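Comprei o kit de garra manual da Felmont em janeiro, depois de ver a Mared Powell montar um igual na oficina partilhada, e já queria escrever isto há algum tempo. Montei o meu em casa, em duas noites, com uma chave Allen e muito café!

As instruções são fraquinhas. O desenho do passo 12 mostra o braço esquerdo ao contrário e eu, claro, segui o desenho – tive de desmontar tudo e recomeçar. Os parafusos vêm misturados num saquinho só, o que chateia, mas chegam todos (no kit da Tiltlow que tive antes faltavam três, por isso já fico contente com pouco).

Agora a parte boa. Os dedos fecham direitinho, sem aquela folga irritante que eu sentia no Tiltlow, e as almofadas azuis são mesmo o melhor do conjunto. A borracha cede o suficiente para segurar plástico fino sem o esmagar. Fui experimentando com tudo o que havia em cima da mesa, coisas duras, coisas moles, embalagens, e só me desiludiu com um copo de vidro muito liso. Também gostei do peso: dá para trabalhar uma hora sem ficar com o pulso feito num oito.

O que eu mudava? As articulações pedem um aperto de vez em quando e o plástico preto risca só de olhar para ele. E o preço, pronto, 50 euros a menos e eu recomendava a toda a gente. Para quem quer ensinar um braço em casa a pegar em coisas pequenas, continua a ser a minha escolha. 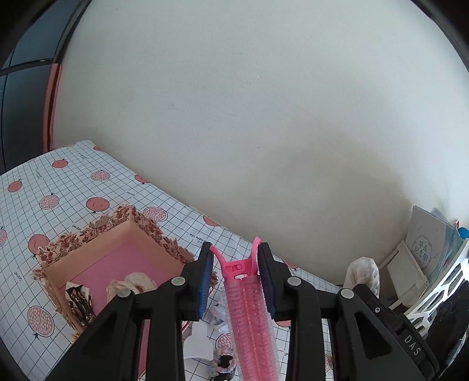

Um rolo de cabelo cor-de-rosa na primeira, um saco de cotonetes na segunda:
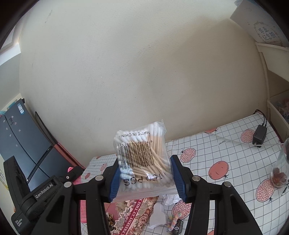 Vale a pena comprar almofadas de reserva logo com o kit?

Eu comprava um par. As minhas ainda estão boas, mas os portes custam quase tanto como a borracha, e assim vem tudo na mesma caixa.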